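We use cookies to keep you signed in to the help desk. Accept / Manage

Ticket: Student tip line alerts not reaching the Gellholm police desk
Site: Drulby Secondary
Status: Monitoring

Problem
Tips that students send in about drugs or weapons show up on the school side but never ring through to the officer on duty. The line has been a huge hit, with 163 tips this term, so we really want this one fixed fast! The school office PC that forwards the alerts also shut itself off on Friday.

Step 1. Check that tips are being saved
Great news here, every tip is in the log, with the time and the category the student picked. Nothing lost. 16 of them are marked "not forwarded" and I've sent those to the station by phone.

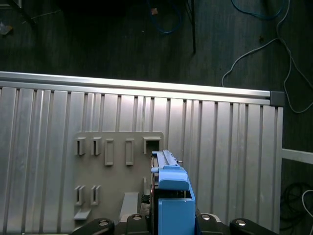 Step 2. Check the forwarding rule
Found something good! The rule was still pointing at the old Jerneck inbox, which the station closed when the school liaison team moved. I switched it to the Gellholm duty address and sent three test tips.
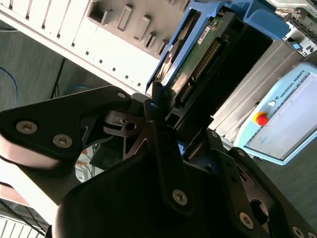 Signe Ragnarsson: All three tests came in on our side, thank you! The one marked "weapon" didn't set off the loud alert, though. It landed like a regular email. Can you look at that before the next locker check?

Step 3. Loud alert for weapon tips
Yes, and what a great catch. The station's list says "weapons" and ours said "weapon", so the two never matched. Changed ours, tested again, and it rings. 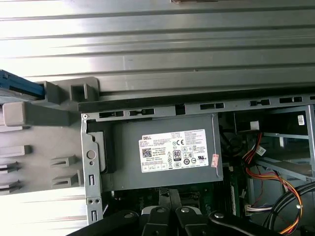 The forwarding job now starts by itself when the office PC comes back on, so a shutdown shouldn't leave tips sitting there all weekend. I still want to know why it went off. The power supply is a Dell with the 80 PLUS badge on its label, so please put that in the parts request to Eyvindsson if it happens again.

Step 4. Clear the backlog
Nearly 70 older tips had no category at all. Sorted by hand, and the liaison team has the list.

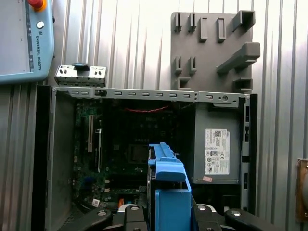

Dell desktop with the side open, power supply at upper right.

Next: leave the ticket open for a week and have Signe confirm that the night shift gets alerts too.

Last updated: November, 4:10 p.m.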